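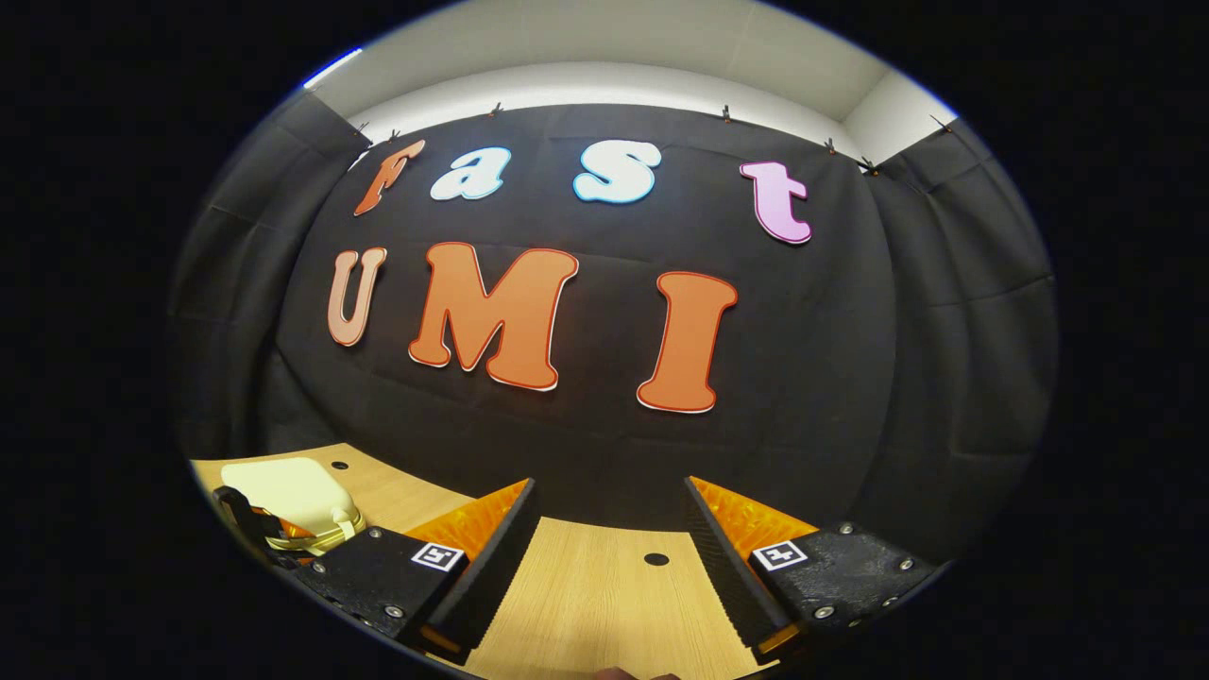
# Bench tips for recording hand-held gripper demonstrations

Collected at the Barredo workshop for people recording on the Nanon task set (glass, tube, zip pouch). Most of it is ordinary housekeeping. We wrote it down after the first round, when we recorded 1,732 demonstrations and kept 1,201. Bad grips accounted for fewer of the losses than we expected. The larger share went to tracking dropouts, cloth that had shifted between takes, and water on the table.

## Backdrop

Use plain black cloth and clip it along the top edge. Tape lets go after a few hours and takes paint with it. Add a clip wherever the hem sags.

Don't bother ironing. Creases did no harm to the recordings, and a freshly pressed cloth looked no better to the tracker than one that had been hanging for a month. A cloth that moves is a different matter. Keep it out of the draft from the door, and check that it isn't caught under the table legs.

A few large shapes on the cloth help. Plain black gives the camera very little to follow when it is tilted up. Cut-out letters work well: big, flat, several colors, pinned at every corner. Once they are up, leave them where they are for the whole session. If one falls off, pin it back and start a new session folder.

## Table

- A pale matte top is easier to work with than a glossy one. If yours is glossy, sand it lightly or cover it.
- Leave old drill holes alone. Filler dries a different color and chips out.
- Wipe with a damp cloth and then a dry one. Polish leaves a glare patch that you will only notice on playback.
- Mark start positions with pencil dots, small enough to hide under the object.

## Grippers

Check the screws before every session. The finger plates work loose slowly and the opening reading drifts with them. A quarter turn by hand is enough; the heads strip if you lean on them.

Wash the orange pads in warm water with a drop of dish soap, rinse, and let them air dry. Alcohol wipes made ours stiff. The ridges hold lint from the pouch, and an old soft toothbrush gets it out.

Keep fingerprints off the square markers. Matte paper under matte film lasts longest. When a corner lifts, print a new marker and replace the whole thing. A marker glued back slightly crooked cost us most of a morning.

## The glass

Fill it to halfway or a little under. An empty glass is too easy to knock over, and a full one teaches everyone to move at a crawl.

Dry the outside completely. Close the fingers until the pads just give, stop, and then lift. If you squeeze harder the glass tends to walk upward through the pads, especially if it tapers.

Tinted glass was easier to see on playback than clear glass. We have no good measurement of what that does for training, so we record both.

Change the water at lunch. Bubbles collect on the inside wall if it stands.
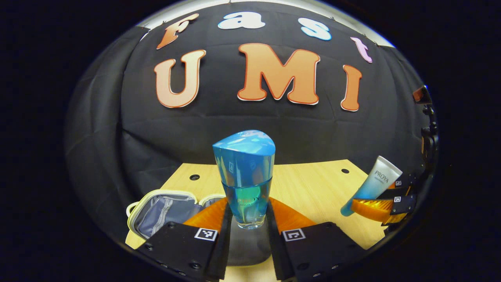
*Glass between the left and right pads, tube in the second gripper, pouch open at the left.*

## The tube

Hold a squeeze tube near its lower end and let the cap end point up and away. Use one that is still fairly full. A half-empty tube folds at the grip and hangs at a new angle each time. Screw the cap down hard, and tape it if the thread is worn.

Print on the tube doesn't matter. We covered the lettering for part of the first round and found no difference, so the covers came off.

## The pouch

Set it on the same side for the whole session, with the zipper all the way open. Push the lining down with your knuckles before each take. A fold of lining standing up near the opening catches the cap, and the take is usually lost. A loop handle should lie flat and clear of the zipper pull.

Shake crumbs and dust out at the end of the day, over a bin and not over the bench.

## Two hands

Put down one gripper's object before you reach across with the other. When both have to move, keep them at different heights. Crossed wrists hide the markers, and the dropout lasts longer than the crossing does.

Stop after 80 takes and have someone else take over. Past that point our takes got shorter and the grips got careless, and we ended up throwing out many of them.

## What the housekeeping changed

Bornalance trained the same policy twice, first on the unsorted recordings and then on the kept ones. Each version got 100 trials on the glass task. The version trained on the kept recordings spilled less often and let go of the glass more cleanly. On the tube there was little between them. The pouch task was still poor with either set, and we think the lining is the reason, but we haven't tested it separately.

The lighting was the same for both, with the Flillumen panel overhead at its lowest setting. Turned up higher, it put a white streak down the side of the glass, and those takes were left out of both sets.

The next round is in October. If you are recording for it, please write down which cloth you used and whether the pads were new or washed. The sheet is on the shelf with the spare clips.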